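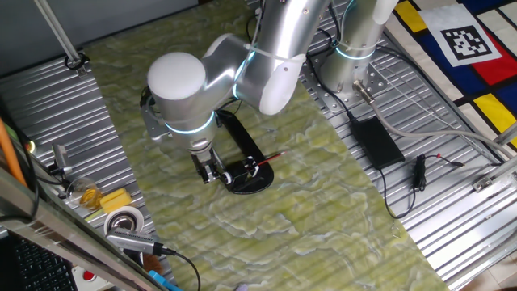 Scratchy pots are one of the most satisfying things you can put right on an old amp, and if yours crackles like a bonfire every time you touch the treble, please don't live with it for another year! I do mine on a Monday evening, radio on, with everything I need laid out first. A mat over the worktop is a must for me (a green marbled one looks lovely and shows up dropped screws a treat), and so is a pencil or pen propped somewhere you can grab it, as with the red one resting in its clip on the little black stand. You'll want it for noting which screw came from where.

Start with the easy bit. Unplug the amp at the wall, pull off the guitar lead and the footswitch lead, and then try every knob with your fingers. Some crackles are only a loose knob rubbing on the panel. Pull it straight off, wrap a thin strip of kitchen foil round the shaft if it's sloppy, and push it back on with a whisker of a gap behind it.

If the noise is in the pot itself, you need contact cleaner, the kind sold for electrical switches with a bit of lubricant in it. Plain degreaser strips the grease out and the knob ends up spinning like a toy windmill. I learned that on my old Grovel combo, and the volume control has never felt right again.

A word on safety before anyone gets a screwdriver out. Valve amps can hold a nasty charge long after they're switched off, so if yours has valves, leave the chassis shut and take it to a repairer. Everything below is for small solid-state practice amps, effects pedals and the controls inside a guitar or bass. Mains parts inside any amp are a repairer's job too.

Pedals and basses are a joy to do. Take the battery out, undo the back plate, and look for the small opening in the pot's metal case, usually just above the three legs. Put the straw right up to it and give one short squirt. One! Then turn the knob fully from end to end 30 times, quite briskly, and wipe up any drips with a cotton bud. Leave the plate off until the smell has gone before the battery goes back in.

Jack sockets get the same treatment, only easier. Spray a spare plug, push it in and out a dozen times, wipe it, and do it again until the plug comes out clean. My friend Ah-rin Ji swears by a pipe cleaner for this and she's probably right, though I can never find mine.

While you're there:

Dust the speaker grille with a soft paintbrush, working downwards.
Nip up the handle screws, which always work loose.
Rub a smear of candle wax on squeaky corner joints.
Wipe vinyl covering with warm water and one drop of washing-up liquid on a well-wrung cloth.
Coil leads in big loose loops and tie them with a strip of old bicycle inner tube. It grips beautifully and costs nothing.

If a control still crackles after two goes, the track inside is worn and it wants replacing. Read the value stamped on the case before you order, and check the shaft as well, as splined and smooth ones look the same in a shop photo. I've a drawer with 17 of the wrong sort in it, if anybody in Ernton would like some.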